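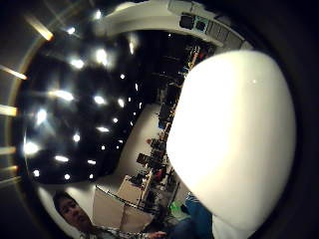 Keegan Dunstan asked it before any of us had put our bags down: if an arm faults while it's holding something, does it let go or hang on? He had read about the November stoppage at Lockyer and wanted to know if the same thing could happen at Brustance.

Leonie Tamihana, who took us through in August 2020, said it already had. One of the arms lost its signal partway through a lift and kept its grip closed, as it was set up to do. The emergency stop cut power to the motors, but the fingers stayed shut and there was no quick way to open them by hand. It took 31 minutes to get the part out. The log showed 345 dropped messages before the fault came up on the operator's screen – the alarm threshold had been left at 1000 from an earlier test. It is now 200.

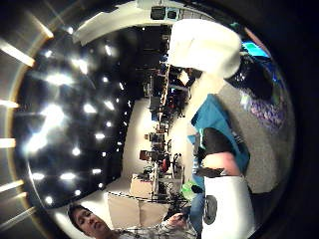
The changes since then are mostly small ones. Each gripper has a manual release, and the stop button and the release are tested separately at the start of a shift. Cables were part of the problem too. The plug that worked loose had been run along the floor, and I noticed there is still plenty of cable among the monitors and boxes on the long row of desks. Leonie said the signal leads are now clipped at both ends and the rest is being worked through.

Coralie Rutherford asked to see the fault log and was shown the full version. We had less time than planned for the Grera rig, which was down for a brake check.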